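Library > Home and Textile Skills > Part Two: Care of Clothing > Chapter 7

Chapter 7
Folding Printed T-Shirts

Most of us learned to fold a T-shirt before we learned to read, and we learned it from a person who was in a hurry. The method was good enough for the family closet. In a shop, a rental service or a hospital laundry it is often not good enough, because the shirt will be stacked, moved, opened by a stranger and folded again. This chapter begins with the simplest garment of all and asks you to look at it more slowly than you are used to.

In Chapter 6 you learned to sort clean laundry by fiber and by weight. We continue from that point. The shirts are dry, they are sorted, and they are waiting in one pile. Before any folding starts, each shirt must be laid flat, and the surface under it matters more than students expect.
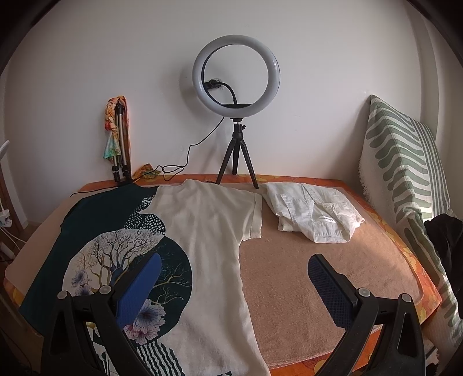 Kaisu Heinonen
Lecturer in Textile Care, Vinondale Evening College

7.1 The surface

A bare table is hard and smooth. This sounds like an advantage, but a light cotton shirt slides on it, and while you straighten one sleeve the other one moves away. A pad with a short pile holds the fabric gently in its place. The plush pad in the photograph lies over a flowered tablecloth, and the tablecloth could stay where it was. You do not need a special room for this work. A kitchen table is suitable if it is clean and if the pad is large enough for the body of the shirt.

Keep the finished pieces off the pad when you can. If the table is small, use one back corner for them, and always the same corner. In my own classes I ask for the right one, only so that all the students reach in the same direction and do not hit each other with the elbows.

7.2 Laying the shirt flat

Put the shirt down with the front facing you and the neckline at the far side of the table. Take hold of both shoulder seams and pull very lightly outward. Then pass your open hand from the neckline down to the hem. Do this two times, not more. Pressing hard does not remove wrinkles from cotton jersey; it only moves them to the side.

Soft vertical wrinkles, such as those on the cream half of the shirt shown, are common after drying. Small ones can stay. They are easier to see on a pale fabric than on a dark one, so on a two-tone shirt you should check the dark half with your fingers as well as with your eyes.

Open the sleeves completely. A sleeve cuff that is folded and stitched can turn over in the dryer, and if it is folded in this condition it will keep a sharp line until the next wash.

7.3 Reading the print

A shirt with one color and no decoration can be folded along any line. A printed shirt cannot. Look first for the main motif and decide where its center is. In our photograph this is the large circle with bare trees inside it and a large white flower near its lower right. The circle crosses the place where the dark half meets the cream half, so the meeting line of the two colors helps you to find the middle.

Now look for what is above and below. Here there are white dots over the circle and wavy stripes under it. These areas can take a fold without harm to the design. The circle should stay whole if the size of the shelf allows it. Thick prints may crack when they are folded many times on the same line — this is one of the most frequent complaints in the returns book of the Prulero shop, where our students do their practice in September. Of 312 printed shirts in that book, 19 came back with a cracked line across the picture.

7.4 Choosing the fold

We will use two folds in this chapter. In the flat fold, both sides go to the back, the sleeves are laid down along the body, and the hem comes up once behind the print. In the file fold, the same packet is folded again until it can stand on its edge in a drawer. The flat fold protects the print better. The file fold saves space — you can keep up to 500 shirts in one standard stockroom cabinet — but it makes more lines in the fabric.

For a shirt with a large motif, start with the flat fold. Jitendra Singhal, who wrote the exercises for this part, recommends to practice it on one and the same shirt until the hem and the shoulders meet without any correction.

Before you continue, take a printed T-shirt from home and lay it out as described in 7.2. Mark on paper where the motif begins and where it ends, measured from the neckline. You will need these two numbers in Exercise 7.1.

Related chapters
Chapter 5: Drying Without Shrinking
Chapter 6: Sorting by Fiber and Weight
Chapter 8: Shirts With Collars and Buttons
Chapter 9: Drawers, Shelves and Boxes
Appendix B: Folding Templates (Gonçalo Neves)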